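Fenasdale household robot trials: questions and answers on the house rules

Last updated Thursday, June 7, 2018

These answers go with the house rules for anyone running a robot arm in a lived-in home under the Fenasdale programme. They apply to the homes in Wultbridge and to the training flat at Ibarra. If an answer here differs from the printed rules, follow the printed rules and let the trials desk know.

Who do the rules apply to?

Everyone in the home while the arm has power. That includes operators, people who live there, visitors and anyone who has come to mend the boiler. Operators must have signed the current version, dated May. Signatures on older versions no longer count.

Is this the same thing as a safety standard?

No. The published standards for robots that work near people still apply, and so does the maker's handbook. The house rules cover what those leave open: who may be in the room, what the arm may pick up, what has to be put away first, and how a session is written up.

Do we have to clear the kitchen before a session?

Only in part. The trials are meant to run in kitchens as people keep them, so day-to-day clutter stays where it is. Before you start, check three things: nothing is on the hob, nothing is plugged in within reach of the sink, and the floor is dry where the operator will stand. Glass may stay out if the task sheet says so. If it does, use the slow setting for the whole session.

What about knives and scissors?

Anything with a blade must be either put away or left hanging in its usual place, outside the path set for the arm. Do not move a blade to a new spot on the worktop to make room. People reach for things where they expect them to be, and a moved knife is worse than one on its hook.

Can the arm hold metal objects near the sink?

Yes, if the object is on the task sheet. Thin metal pieces come under section 4, which says that they must be held between both fingers near the tips, kept upright while travelling, and never carried over a person's hands. Grip force is capped at 20 newtons in these homes. If the piece turns in the grip, stop and start again from the rest position. Do not try to correct it in the air.

Work at the sink also means keeping clear of the tap. The spout and lever are fixed, hard, and shiny enough to confuse the depth reading, so leave a gap on the approach and come in slowly. 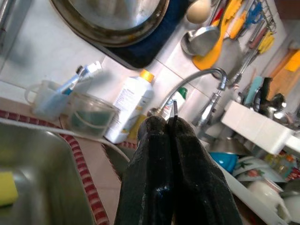
Brititz has asked whether the tap rule could be dropped for operators who have already passed the flat test, saying that the slow approach adds time to every run and that the test covers it anyway. We have looked at this and the rule stays. The test is done at one sink, and the homes all have different ones. Passed operators may, however, skip the practice approach at the start of a session in a kitchen they have worked in before.

How close can people stand?

While the arm is moving, 70 centimetres from any part of it, measured from the nearest point of your body and not from your feet. Children and pets stay out of the room altogether. Close the door if there is one. If there is no door, a second adult has to stand at the opening.

Who holds the stop button?

The second person, never the operator. It has to be in the hand, not on the worktop or in a pocket. If the second person needs to leave, even for a moment, the arm is parked first.

Does anything need wiping down?

The fingers, before and after every session. Use a damp cloth and plain washing-up liquid. No bleach and no scouring pads. Scuffs on the fingers are normal and need not be reported. Cuts, lifting edges or missing pieces must be, and the fingers have to be changed before the next session.

Items that touch food should be washed by hand after the arm has held them, even if they look clean.

What do we write in the log?

Start and end time, the task sheet number, who was in the room, and every stop, planned or not. One line each is enough. The log held 1,513 entries when it was last checked, and the ones that gave trouble were mostly those where the reason for a stop had been left blank. "Don't know" is a fine reason - blank is not.

What counts as an incident?

Any contact with a person, however light. Any breakage. Any stop where the arm did not come to rest at once. A dropped object is not an incident unless it broke or hit someone, but it still goes in the log.

Ring the trials desk the same day, and leave the arm switched off until you have had an answer.

Can residents say no on the day?

Yes, at any point, and they do not have to give a reason. Park the arm, switch it off at the wall and mark the session as ended by the household. It does not count against the home or the operator.

Where can I get a paper copy?

Each home has one in the blue folder with the task sheets. Spare copies are kept at the Ibarra flat.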